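2019-09-25
Chutima Khunthong and Boonmee Panyasiri
3 min read

4.2 Does packet colour help people put groceries away?

The claim that shoppers sort dry goods by colour first and by label second has been repeated so often that it is rarely tested. Hollenstein's pantry guide takes it as given. We are less sure. In the Favevard households, 58 cupboards were photographed in January and again after 22 days, and the colour-grouped shelves had drifted as badly as the others.

Part of the trouble is that the coding used for colour assumes one packet, one hue. Seasoning packets seldom oblige. A bag catalogued as yellow may carry a green panel, blue lettering and a mascot, and two of our coders (Yimyam and Khamphan) disagreed about which of these a person would notice first. Of the 1,533 items in the inventory, the flexible plastic bags gave the most disputes. Glare and creasing made matters worse, and we doubt that a colour judged from a flat product shot says much about a crumpled bag under a kitchen light. The yellow 太太乐 bag in Figure 3, with its cartoon chicken on green, was coded yellow by one and mixed by the other.

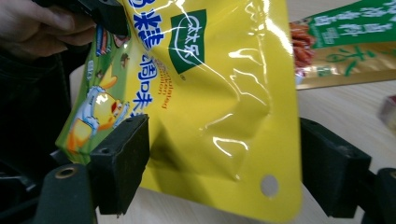
Figure 3. Seasoning bag with yellow face and green side panel, held over a light wooden tabletop.

Nor does the hang hole settle anything. It has been argued that bags with holes end up on hooks, and so escape the shelf altogether, but few of the cupboards we visited had hooks, and where they did the hooks mostly held measuring cups. We therefore treat colour as a weak cue at best, and leave it out of the model in Section 5.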